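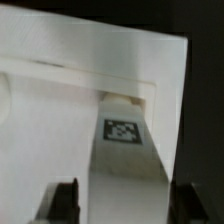

Ticket 1326: Tip line photo uploads failing, Brovbridge Police public tip page
Opened by: Benedikt Plattner, records desk
Assigned to: Jonas Mayrhofer, web support
Priority: High
Opened: October 20, 2018

Plattner: Good morning! We posted an appeal last night about the stolen bronze plaque from Brunner Park and the response has been fantastic. People really care about that plaque! Trouble is, anyone who attaches a photo to the tip form gets "Error 500" after hitting Send. Text-only tips come through fine. I have 34 failed submissions in the log so far, and I'd love to get those folks back.

Mayrhofer: On it. Great detail, thank you. Can you tell me which browser they used and how big the photos were?
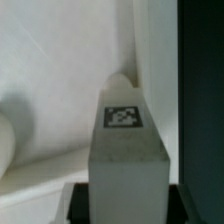 Plattner: All kinds of browsers, phones mostly. I tried it myself with a tiny picture from my desktop and it went through on the first try! A full-size one from my phone failed three times in a row.

Mayrhofer: That's a huge clue. The form was moved to the Skornis server in July, and I bet the upload limit went back to its default. Checking now... yep! It's set to 500 KB. Nearly every phone photo is bigger than that. 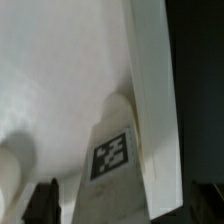

Mayrhofer: Limit raised to 20 MB and the form service restarted. I ran two tests and both landed in the tip inbox with the case number attached, so that part is working beautifully. I also want to be sure the preview box copes with pale, low-contrast pictures, the sort where a tall white panel stands against a pale gray-white surface and there's hardly any color to go on. Those can look like a blank preview, and people may think the upload failed and send it again. I'm adding a thin border and the words "Photo attached" under the box.

Plattner: Love that idea. Just sent a full-size one from my phone and it worked!

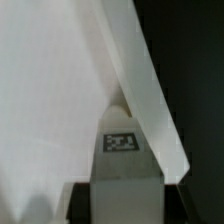

Plattner: Do the people whose tips failed need to send everything again?

Mayrhofer: Only the photos. Their text was saved before the error, and I've moved all of it into your inbox under the Elance folder.

Plattner: Wonderful, I can see them. I'll email everyone who left an address and put a note on the appeal page for the rest.

Status: Fixed, watching through Monday
Still to do: change the error text so it mentions file size (Mayrhofer)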